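Resident Bulletin: Grounds and Roads

Edge Repairs and Verge Trimming on Clavis Lane

The Andari Residents' Association will begin repair work on Clavis Lane in February. The work covers the narrow section between the Araya gate and the bend, a length of 300 yards. The lane will stay open to residents on foot at all times. Vehicles should use the Araya gate entrance between 9 a.m. and 3 p.m. on working days.

The main concern is the condition of the pavement edges. The surface is worn but remains serviceable, and it will not be replaced this year. Along both sides, however, the asphalt has begun to crumble where it meets the grass. Crews will cut back the damaged material, fill the edge with new asphalt and bring the soil up level with it.

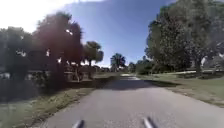
Grass and weeds along the verge will be cut before the repairs begin, starting on Wednesday. Taller growth next to the pavement holds soil against the edge and hides the places where it has broken away. Dry patches in the grass will be reseeded once the asphalt work is finished.

The trees that shade the lane will be kept. Low branches will be raised to a clearance of 13 feet over the pavement, in line with the standard already applied on Roluvix Drive. No palms are included in this round of trimming.

Residents of the 17 homes served by the lane are asked to move planters, edging stones and garden lights at least 6 feet back from the pavement before work starts. Items left within that distance will be set aside on the owner's lawn. Questions may be left in writing at the association office.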